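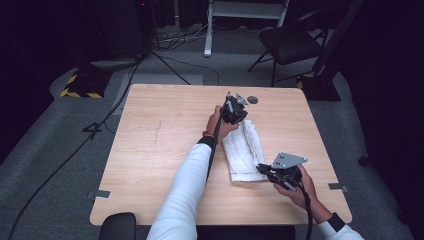
Page 4 of 11

3. Cycle route app, what we did so far

Group: Svenja Koller, Reto Steiner, Hala Tannous

Wenderora sends a rider a buzz when the route gets near a junction with a bad record. No screen, just the buzz. Test data is 3418 rides, 122 junctions marked by hand. Took forever.

Main problem – phone in a bag, buzz not felt. Moved it to the handlebar, better. Battery still poor on older phones, Reto is looking at how often we ask for GPS.

Alerts came too late on downhill streets. Now set at 125 meters, seems ok but needs more rides befor we say so.

Still to do: night rides, map colors, survey in July.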